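Encoder dropout on the wrist motor of a bench arm, only at one end of its travel

Kastriot Kelmendi
Posted in Arms and small cells, October

Hello all! First post on here after months of reading, and I've learned a huge amount from you lot, so thank you before I even start.

I look after a small bench cell built round a Cemska arm. Its job is picking metal gears off a mat and setting them down round a white disc, over and over, so we can try out different ways of teaching the positions. I love it. I could watch it all day, and some days I do.

The trouble is an encoder fault on the last wrist motor. The controller says "feedback lost, axis 6", drops the drives, and I have to clear it and home everything again. It ran 1242 cycles without a murmur when I first set it up, then one fault, then another after 794, then 744, and now I can make it happen nearly on demand if I turn the wrist all the way over in the direction that brings the motor underneath. Turned the other way it never faults, however fast I run it.

What I've done so far:

Swapped the motor for the spare. Same fault, same place.
Cleaned and reseated the plug at the controller end.
Turned the speed down to a crawl, and it still faults at the same angle.
Updated the controller software (I know, I know, but there was an update waiting).

The arm came with its cables neatly tied along the upper link, but from the wrist onwards it's all my own work. There's a braided bundle going across the wrist, one thicker cable in a long loop, and the thin encoder wires come out at the motor. I'd left the loop quite short at first as I didn't want it dragging over the gears. Could it really just be the cable? It passes a continuity test every time, which is what has me puzzled. I'd rather not buy a new harness from Georgiou if I can help it, as they quoted me a long wait.

Any ideas very welcome, even daft ones!

Teodora Radulović
1 person found this useful

Sounds like noise on the encoder line. Put a ferrite on it and make sure the shield is earthed. Had the same on a belt feeder and it cleared right up.

Boonsong Tanasarn
Marked as the answer

Oh, this is a lovely fault, and you've done most of the hard work already by finding the angle. With all respect to Teodora, noise doesn't usually care which way the wrist is turned, and it tends to get better when you slow down. Yours happens at one angle at any speed, and it followed the arm when you changed the motor. I'd put my money on a wire being pulled at its plug.

About the continuity test: did you do it with the arm parked? Most people do (me included, the first time, and it cost me a whole evening). A broken strand inside its jacket, or a crimp that has let go a little, will touch perfectly well while the wire is slack. You need to test it in the position where it fails.

So, power off, drives off, lock the main switch if other people use the room. Support the forearm with a block of foam before you let any brake off, as these little arms can come down with more of a thump than you'd think. Then:

Unplug the encoder lead at the controller so you aren't measuring through the electronics.

Clip your meter across one conductor, set it to beep, and turn the wrist by hand towards the bad end. Go slowly. At the angle where it faults, give the wire a very gentle wiggle near the motor, then near the first tie, then at the plug. Do each conductor in turn, and do the shield as well. It's dull, but when the beep cuts out you'll be thrilled.

If a conductor fails, remake the end. Don't just push the crimp back in! Cut back to bright strands and fit a new contact. The Zivell contacts need their own crimp tool, and pliers give you a joint that works until you close the cover.

Then the routing, and this part matters more than the repair or you'll be back in a month. Take off your ties on the wrist side, all of them. Turn the wrist to the end where the cable path is longest, and leave the slack there, with enough for a relaxed curve. Now turn it to the opposite end and see where the extra goes. You want it swinging outwards in a wide arc, away from the joint. A big loop looks untidy, but it spreads the bend over a good long length. A short tight one puts all of it in the same spot every cycle.

Tie the encoder wires to the motor body or its bracket, never only to the moving bundle. The plug must not feel any pull at all. Leave 2 finger widths of loose wire between the tie and the plug, and do the tie up by hand so the wire can still just slide. If you've got hook and loop strap, use that on the braided part and keep the plastic ties for the thin stuff.

Last of all, run it empty at low speed through the full range and watch the loop, then lower the wrist to the pick height and watch it again. Something that clears nicely in the air can still catch the rim of a part on the way down. Keep your hand near the stop.

Do write back and say which conductor it was, I'd love to know!

Rok Delić
Comment on the answer above

Agree with all of it. I'd add a paper label on each lead while it's off, with the axis and the date on it. You will thank yourself when the next one goes.

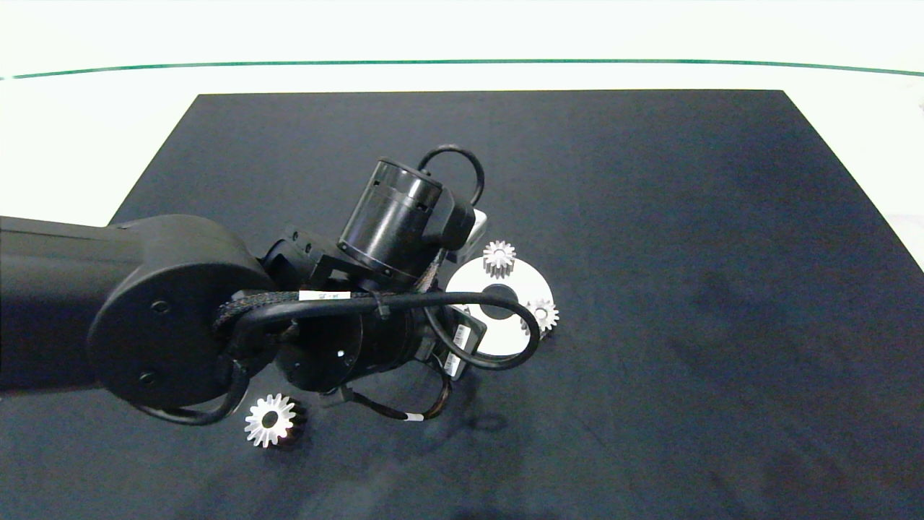

Kastriot Kelmendi

Boonsong, you star. It was the encoder supply wire, right at the plug - the beep cut out at exactly the angle you said it would, and I let out a cheer that brought Tineke in from next door. I borrowed her crimp tool and remade the end that same afternoon.

The long cable now goes out to the right in a big arc, and it ends up near the white disc when the wrist is down among the gears. The braided bundle still crosses the front of the wrist, where it always did. I still have thin wires hanging under the motor, label and all, and they're next on my list. I want them on the bracket before I go back to full speed, so for now I'm keeping to slow runs over the mat with my hand by the stop.

Teodora, I've put a ferrite in the parts order too, it can't hurt. Rok, what do you use for labels that doesn't peel off? Mine keep sliding round the wire.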